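The Junk Drawer Amnesty

We moved into the Gridby building in March, and the kitchen drawer was full by the second week. I don't know who started it. I suspect everybody, and I include myself, because at least one of the dead pens in there says Maruyama on it and I'm the only one who went to their open house.

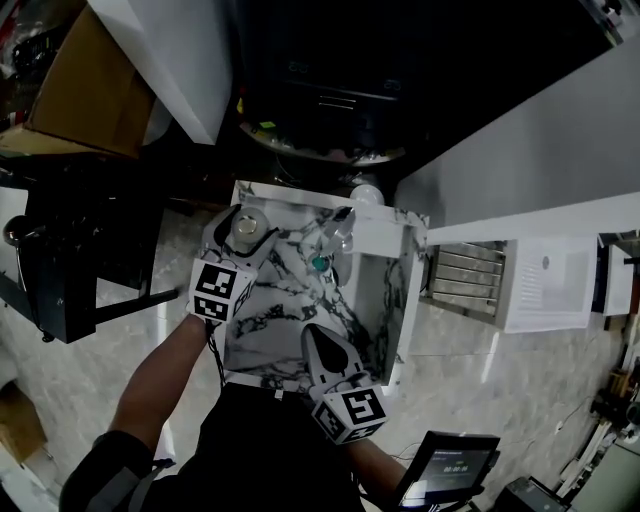 Drawers like ours fill up because throwing a thing out takes a decision and dropping it in the drawer takes a wrist. Riku Aoki emptied the whole mess onto a table last week and reported 1,513 objects, a figure I'd question if I hadn't heard him counting. Most were twist ties. His advice is to buy small boxes, so the clutter at least has an address. I'm for it, and a white box with a black-and-white marble pattern does lend some dignity to a little gray tool with a teal-green round part that might be a clamp or might be a connector. Put a lid on it and you could pass it off as an heirloom.

So, the amnesty. Bring your own drawer's contents to the Bosholm room on Sun 27 May, between 10 and 1. No names taken. Keys that fit nothing go in the blue bucket. Anyone who brings soy sauce packets takes home the same number of soy sauce packets.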